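The Hour When Names Come Back

Most of us know the feeling. You meet a person you have met before, you see the face clearly, and the name does not come. You talk politely for five minutes, then you go home, you wash the dishes, and suddenly the name is there.

Siiri Hunt has studied this small failure for 14 years. In her laboratory in Londstead, she asks people to learn names of persons and places that they have never heard, for instance Tamošiūnaitė or Varkholm, and later to find them again from a short clue. When they say "I know it, but I cannot say it," she becomes interested.

"The memory is there," she told me. "People can often give the first letter, or they know that the word is long. So we ask what is blocking the road."

In her latest experiment, 40 adults learned 100 names in one evening. When a name was stuck, half of the group had to keep trying for a full minute. The other half went on to the next clue at once. The following morning all of them were tested again, and those who had tried hard did worse on exactly the names they had fought for.

Her explanation is that a long search also teaches. Each time we reach for the name and take a wrong one, the wrong one becomes a little stronger. The next day we walk the same wrong path, only faster.

Learning by hand

A second study, which is still going on, looks at how the names are learned in the first place. Some participants only read the list. Others write each name on paper and mark the part they find difficult. Hunt does not want to speak about results before August, when the last of the 31 participants will be finished. 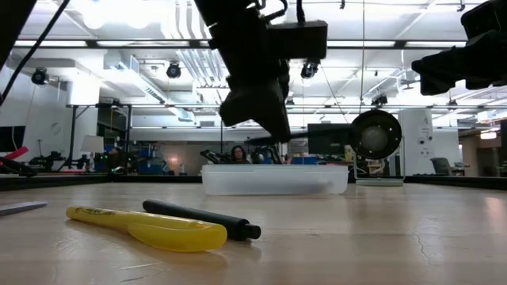 What to do at the party

I asked her for advice, because I am bad with names myself. She said that one should ask early. After ten seconds of searching, it is better to hear the correct name from the other person and to say it aloud once.

She does this too. At the end of our talk she asked me, without any shame, how my last name was pronounced.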